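My sister-in-law has sent me another article about how kids need chores to become functioning adults. I have two functioning adults and one 16-year-old, so I'm going to say a few things about the chore app. Thread.

The app is called Kondora. You assign jobs, the kid checks them off, the kid earns points, the points turn into money. My money. The article leaves that part for paragraph nine.

We started in March. My youngest was thrilled, which should have tipped me off. This is a boy who once moved a wet towel from one side of the bathroom to the other and called it laundry.

Week one he earned 906 points. I remember the number because he read it to me over dinner, twice. I asked what he'd done for 906 points. "Stuff." The dishwasher was full of dirty plates at the time.
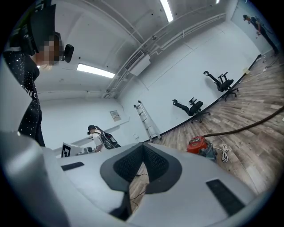 So I went and looked at the list. He had added his own chores. You can do that, apparently, if your mother leaves herself logged in on the family tablet. "Woke up" was worth 10. "Let Mom finish her sentence" was worth 24.

I will say he never once claimed that second one falsely. He never claimed it at all.

I changed the password. He then opened what I can only describe as labor negotiations. He wanted trash to pay more in the rain. He wanted to know if the dog counted as a dependent.

His older sister, who is home for the summer and supposedly on my side, offered to represent him for a cut of the points.

A few people have asked about the parenting coach, İlker Aksoy, the one in the article. I watched his free video. He says a child who earns learns what work is worth. Mine learned what it was worth by the middle of April and hired his brother to do it for half.

And his brother doesn't even live here. He drove over from Osov Street to take out our recycling. He is 23 and has a job with benefits.

The final total was 2,530 points when I pulled the plug. I paid it, because I'd said I would, and the app kept a fee for handling the transfer. Nothing in the article about the fee either.

Now there's a piece of paper on the fridge. It says DISHES, TRASH, DOG. He does about two of them. Same as before the app, same as his brother and sister at that age, and they both turned out able to run a vacuum.

My sister-in-law's kids use it and she swears they love it. Her kids are six and eight. Call me when one of them can drive.

Someone just replied that I should try the Rekar one, with the reward badges. He's already asked me what a badge goes for.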